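4.2 Separating a Target Block from a Loose Group

The second set of trials examined whether a pushing policy trained only on single blocks would still work when other blocks were present. All trials used the tabletop station at the Brillier laboratory. The arm carries a plain cylindrical rod and has no means of grasping, so every change in the position of a block must come from contact with the side of the rod. The blocks differ in outline and color, and each instruction given to the policy names both.

Each trial began with the blocks placed by hand according to a printed layout. Seven layouts were prepared by Tsung-han Huang, and each was repeated four times. The policy received one instruction per trial, and the operator did not touch the board until the trial had ended. A trial was scored as a success when the named block came to rest inside the goal region and no other block had entered it. Following Chiang (Section 2), contact with other blocks was recorded but did not count as a failure.

Two versions of the policy were compared. The first, Gamero, plans a full push before moving. The second, Brovomico, chooses a short motion, looks again, and corrects. Figure 7 shows the workspace with the rod lowered beside the green star block and the other blocks toward the far edge of the board. 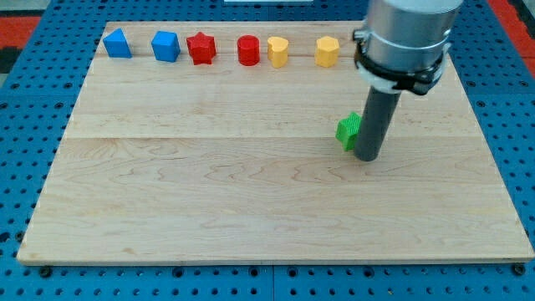 Why was a rod used in place of a gripper? A rod limits the arm to pushing, so differences between the two policies can be traced to how they plan and correct contact.

Figure 7. Workspace for the separation trials.

Scoring was carried out by Cheng-en Ng, who was not told which policy had been run.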